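About Us

Hi, I'm Yulan Yin, and Wisteck is my little cooking school. I say little because the kitchen really is small! If you were hoping for marble islands and a wall of copper pans you'll be a bit surprised when you come through the door. What we do have is a stove, a counter, a table with a cloth on it and a lot of sauce.

I started teaching by accident. I used to work in the office at Garker, doing invoices, and I brought my lunch in every day. People kept leaning over my desk asking what was in it. One of them asked if I'd show her how to make the eggplant, so she came over on a weekend, and the next weekend she brought her sister, and by March I had a waiting list taped to my fridge. I left the invoices a year after that and I haven't missed them once.

Carla Geagea came to me as a student (she'll tell you she was a terrible one, she wasn't) and now she teaches half the classes. Carla grew up on Lebanese food and I grew up on my grandmother's Sichuan and Hunan dishes, so lunch after class can go in any direction at all. She also answers the emails, so if you get a quick and friendly reply, that's Carla. If you get a slow one with no capital letters, that's me.

What we teach

Home cooking, the weeknight kind. Stir-fries, braises, noodle soups, dumplings, rice that comes out right, Carla's lentils, her garlic sauce, a few pickles. We have 18 dishes in the regular beginner course and you'll cook every one of them yourself. I don't do demonstrations where everyone sits and takes notes while I chop. You chop! Your onions will be uneven and the dish will taste good anyway.

I spend a lot of time on seasoning, more than people expect. The first evening of every course is just tasting. We line up the bottles, pour a bit of each into saucers and go along with chopsticks and bread and cucumber, and people who have owned the same bottle of soy sauce for years suddenly find out what light and dark ones are for. We do vinegar the same way, and oils, and then you mix your own dipping sauce and write it down. I still use one that a student came up with in our second course.

About the kitchen

We're on the ground floor of the old Warnness building, through the side door. The room came with its gray marbled tile and its beige counter and I liked both, so they stayed. My only real additions were the pink tablecloth with the big blossoms on it, which was my mother's choice, and a place for everything I reach for ten times an hour.

I'm fussy about that last part. Chopsticks, forks and spoons stand upright in a holder on the table where anybody can grab one, because tasting as you go is the whole lesson and I don't want you opening drawers with floury hands. Condiments live in a row on the counter, labels out, and go back in the row when you're done — that's pretty much my only strict rule. Carla has a second one about not walking off with her good wooden spoon.

The table does everything. We fold dumplings on it, we pick over herbs on it, we eat on it, and when class is over somebody usually stays at it with a cup of tea for longer than they meant to. The cloth comes off for the really messy dough work, then goes back on for dinner.

Classes and prices

Evening classes cost $60 and that covers ingredients, dinner and whatever leftovers you can carry. The full beginner course is $600. Small kitchen, small groups, so please book ahead. Bring an apron if you have a favorite, otherwise we've got a stack of them, and wear shoes you don't mind splashing. Tell us about allergies when you book and not when the peanuts are already in the pan, please!

We also run private evenings for families and friends. The Zeng evening (named after the first family who booked one, three generations elbow to elbow) is all dumplings, with two fillings that you pick and a soup at the end. Kids are welcome at that one as long as a grown-up is folding next to them.

Come by

If you'd like to see the place before you sign up, just write and ask. One of us is nearly always in there, prepping or washing up or arguing about how much ginger is too much. I say there's no such amount. Carla disagrees, and you're welcome to come and take her side.

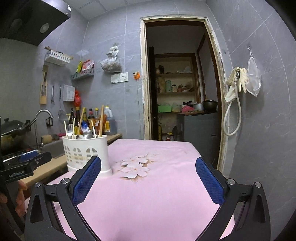
The table with its pink cloth, utensils within reach and the condiments on the counter behind.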